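Furden release gives two-armed robots a shared plan

Wednesday, January 21, 2026

The team behind Furden, the open motion-planning toolkit from the Maes robotics lab, has put out its biggest update yet, and it is a lovely one for anyone who has ever watched two robot arms politely refuse to go near each other.

Until now, Furden planned each arm separately. The left arm got its path, the right arm got its path, and a safety layer sat on top and froze one of them whenever the two came too close. That works fine when the arms are moving boxes at opposite ends of a bench. It works badly when they need to meet over the same dish. Users of the old version will know the result well: one arm does the job while the other hangs back at the side, waiting for a clear run that may never come.

The new release, version 17, plans for both arms at once. The software treats the pair as a single machine with one timeline, so it can let the grippers come close together on purpose and still keep the elbows and forearms clear of each other. If one arm slows down partway through a move, the other one's timing shifts along with it. No full stop, no starting over from the home position!

The lab's main testing ground for all this is table setting. It sounds like a gentle sort of task, and it is a brutal one for a planner. Plates are wide and flat. Cutlery is thin and shiny, a hard thing for depth cameras to read. Cloth shifts when you brush it. And almost everything that matters happens in the middle of the table, right where two arms are most likely to get in each other's way. 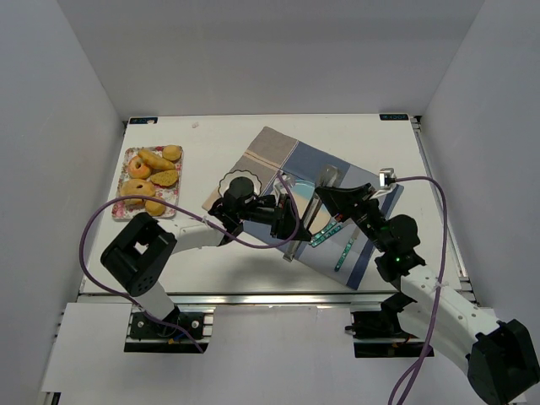 SOFTWARE & CONTROL

With both grippers reaching in over a placemat and nearly touching above a light blue dish, there is very little room for a planner to be sloppy. The left one also hangs over part of a scalloped white plate, hiding some of it from above, and a long silver utensil lies across the cloth at a slant. Off to the left is a flowered tray of bread and rolls, a bagel or two among them. Each of those things is something the software has to keep track of while it works out who goes where.

The hidden plate is a good example of the second big change. Older versions of Furden rebuilt their picture of the table from scratch with every camera update, so an object that slipped behind a gripper could vanish from the plan altogether. Version 17 remembers. It keeps the last good estimate of each object, lets that estimate grow less certain over time, and leaves a wider margin around anything it hasn't had a clear look at lately. When the object comes back into view, the margin shrinks again. It's a simple idea, and it makes a huge difference to how calm the arms look when they are working close in.

That memory comes from Bakska, a smaller tracking package that started life as a side project in the same lab and has now been folded into the main download. People who already run Bakska on its own can keep doing so, and their saved object files will load in Furden without changes.

How much does it help? The lab ran 131 table-setting trials with the old planner and the same 131 layouts with the new one. With separate planning, the safety layer had to step in and halt an arm in 23 of those runs. With shared planning it stepped in during two. Both of those involved the cutlery, and the release notes are refreshingly open about it: thin, reflective objects remain the weak spot, and the tracker can still lose the end of a fork against pale cloth.

Planning two arms together has always had a cost, and that cost is computing time. There are simply far more ways for two arms to move than for one. Furden gets around this by starting with a quick, rough plan for each arm, finding the short stretches where they might conflict, and spending its effort only there. Most of a typical move needs no extra work at all. The fiddly part in the middle gets all the attention, and the arms are already on their way by the time it is finished.

There is a treat for people who spend their days hunting bugs, too. A new replay viewer shows both arms' planned paths on one time bar, next to what the joints really did. You can drag back to the exact moment a plan changed and see which object, or which bit of the other arm, caused it. In the old tools that meant lining up two log files by hand, and anyone who has done it on a Friday afternoon will be very glad to see it go.

The release comes with 1799 recorded layouts for testing, all saved as object positions and shapes with no camera footage, so the whole set is small enough to sit on a laptop. They range from a bare plate on a mat to crowded tables with several dishes and a bread tray to one side. Zekberg, the company that hosts the project's build servers, runs the full set against every proposed change to the code, and the results are posted publicly each night.

Setup should be familiar to current users. Existing single-arm projects will run as they are. Two-arm projects need one new settings file that says where each base is mounted and how close the grippers may come to each other. The default is cautious - the notes suggest leaving it alone for the first few sessions, then tightening it a little at a time with the speed turned down. Cables aren't modeled yet, so users with long loops running along the arms should add a little padding around the forearms in the same file.

Next on the list is handing objects from one arm to the other in midair, already working in simulation and promised as an early test build for anyone brave enough to try it. Support for a third arm has been requested more than once on the project forum. The developers say they would like to get the forks right first.

Furden version 17 is a free download from the project page, with the Bakska tracker, the replay viewer and the test layouts all included.

Contact the news desk | © 2026 All rights reserved | Back to top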